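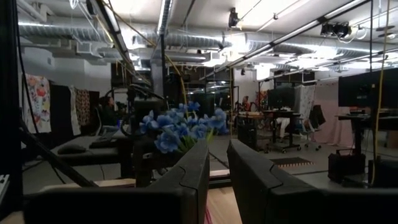 How long must the humidifier stand before the first start?

Let the unit stand upright in the room for 4 hours after unpacking. If it was delivered in freezing weather, leave it until the next day.

Lenum Room Humidifier
Set-up Guide, Section 2: Placing, Filling and First Start
Issue 2025-02-25

This section is for the Lenum with upper water tank, sold by Forel. If your unit has the Plenach wall holder, please read Section 5 first and then come back to step 2.4.

2.1 Choosing the place

1. Put the unit on a level and firm surface, at least knee high from the floor. On the floor the mist falls down before it can mix with the air, and the carpet becomes damp.
2. Keep a free space of one arm length on the side where the mist comes out. Curtains, books, paper and pictures must not be in this space.
3. Do not place the unit above a radiator or next to an open window. The humidity sensor is at the back side and will measure the wrong air.
4. Check that the power cord reaches the wall outlet without pulling. Do not use an extension cord.

Note: The mist can leave a white dust on dark furniture. This dust is minerals from the water. It is removed with a damp cloth. See 2.3 for the choice of water.

2.2 Unpacking

1. Lift the unit out of the box by the base. Do not lift it by the tank handle, the tank is not locked to the base in the delivery condition.
2. Remove the two paper strips from the tank and the foam ring under the mist nozzle. The foam ring is white and easy to forget.
3. Take the cleaning brush from its place under the tank.
4. Keep the box for the time of the warranty.

CAUTION: Do not connect the unit to power while the foam ring is inside. The fan will be blocked and can be damaged.

2.3 Filling the tank

1. Turn the tank upside down over a sink and open the cap to the left.
2. Rinse the tank once with clean cold water and pour this water away.
3. Fill with cold water up to the line. The tank holds 3000 ml at the line.
4. Close the cap to the right until you feel a stop. Check that the rubber seal lies flat in the cap.
5. Turn the tank back, hold it for a moment over the sink and look for drops. If it drops, open the cap and put the seal in again.
6. Set the tank on the base. It must sit without a gap all around. When the valve opens you will hear some bubbles, and this is normal.

Which water: Distilled water gives the least dust and the least cleaning. Tap water is permitted if it is soft. For hard tap water use the Lukáč filter cartridge, part number 2247, which is not included in the box. Insert it in the cap before filling and let it soak as its own leaflet says.

CAUTION: Never put perfume, essential oil, vinegar or salt in the tank for operation. Oil makes fine cracks in the plastic, and the tank will leak after some weeks. Vinegar is used for cleaning only, see Section 4.

2.4 First start

1. With dry hands, put the plug in the wall outlet. The display shows two lines and one short tone sounds.
2. Press the power key. The fan starts first, the mist follows after a short delay.
3. Turn the nozzle so that the mist goes to the middle of the room.
4. Set the mist level with the plus and minus keys. There are 7 levels. For a bedroom start with level 2 and wait one evening before you go higher.
5. If you want the unit to control itself, press the drop key until the word AUTO is shown. In this mode the plus and minus keys change the wanted humidity and not the mist level.

Note: In the first hours the unit can have a light smell of plastic. Open a door for better air. If you still have the smell after three days, clean the tank as described in Section 4.

2.5 If the unit does not start

Display is dark: Check the outlet with a lamp. Push the plug fully in.

Display shows E1: The tank is empty or does not sit correctly. Lift it and set it down again.

Fan runs but no mist: The water in the base is too warm or too low. Switch off, empty the base, fill the tank with cold water and start again.

Water under the unit: Switch off and pull the plug before you touch anything. Dry the base and the table. Check the seal of the cap, then check that the surface is level.

2.6 When you stop using it

Many customers stop in April when the heating goes off. Empty the tank and the base, wipe them, and leave the cap open until all parts are dry inside. Store the cap beside the tank and not screwed on. The filter cartridge cannot be stored after use and must be replaced for the next season.

Continue with Section 3, Timer and Night Mode.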